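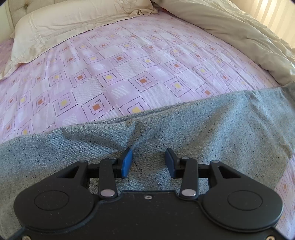
5.2 The double-layer pinch

The most stubborn fault we met, and to our minds the most interesting one, came up during bed making. We call it the double-layer pinch. The policy closes the fingers on the edge of a blanket, the grip check passes, and the arm starts to pull. What it has hold of is the blanket plus a bit of whatever lies under it. The sheet then comes up with the load, the force on the wrist climbs, and the run ends in a safety stop.

Gezer, our policy, was trained on 636 hand-held demonstrations recorded in furnished bedrooms. People doing this task feel the sheet drag almost at once and let go without thinking about it. That reaction is all over the demonstrations, and we were delighted when we first noticed it, but it lives in the hand of the person holding the tool. The wrist camera sees very little of it. A blanket with one layer in the pads and a blanket with two look nearly the same from behind the fingers, above all where the cloth is already folded over on itself.

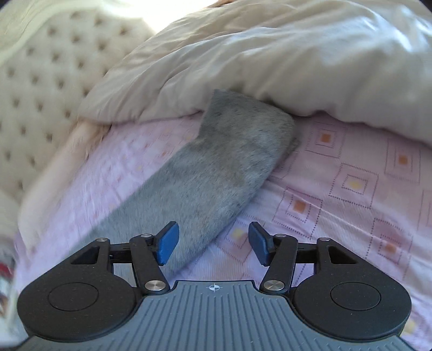 Folded edges were the worst case by a wide margin. Of the 11 safety stops logged on the Drarnano arm, all but three began at a spot where the blanket was doubled. Our first guess was poor depth data over busy patterned sheets, and Hildegard Petersen spent much of October testing that idea with plain bedding. The stops kept coming at the same places. A wonderful negative result, since it sent us back to the fingers!

Replaying the logs showed a clear pattern. In the bad runs the pads had gone down slightly too far before closing, far enough to press the blanket into the mattress and gather the sheet from below. The soft pads hid this from the grip check, which only asks whether the finger gap is larger than a set value. Two layers of cloth pass that test even more easily than one.

We made two changes. The approach now stops at first contact and backs off by 4 mm before the fingers close. We also added a short test tug, sideways and low, and the run goes on only if the wrist force stays flat. With both in place the pinch still happens on very thin throws, but the tug catches it early and the arm opens its fingers and tries again. This feels a lot like what the people in the demonstrations were doing all along, and watching it work the first time was a real thrill.

One safety point remains open. If the tug is run close to the edge of the bed, a pillow can slide off toward a person standing there. Until that is solved we keep the speed limit described in Section 3 switched on for every fabric task.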